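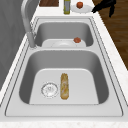 Double sink, kitchen render.

CREEK NOTES, quick one this time as the newsletter has to go out tonight.

First, thank you to everybody who wrote to council over the Stimine Creek culvert. 745 letters! Clerk's office has them all logged. The hearing is now set for January, at the hall on Khasawneh Road, doors 6:30 pm. Come early if you want to speak, sign-up sheet is at the front table and you get two minutes each. They do cut you off.

What's being asked for: Previs wants to replace the old wooden crossing with a piped culvert and widen the haul road behind it. Our worry is the spawning gravel just downstream. Chum and coho both use that strech. We'd like an open-bottom crossing instead, and no work in the water during the fall run.

Nizar Hakim walked the bank again Sunday after service and found 23 metres of silt fence down on the north side. Reported it. No answer yet. If you're out that way please look (from the public trail only) and tell him what you see.

Still need:
- two drivers for seniors going to the hearing
- someone to print the maps, colour if possible
- soup, buns, the usual, for the meal beforehand

Blackberry pull at the Jitell footbridge goes ahead rain or shine, 9 am Saturday. Bring gloves, we never have enough. Loppers too if you've got them. Kids welcome but boots on please, the bank is slippery and their is a bit of a drop by the bridge.

Prayers for the watershed continue after coffee, side room.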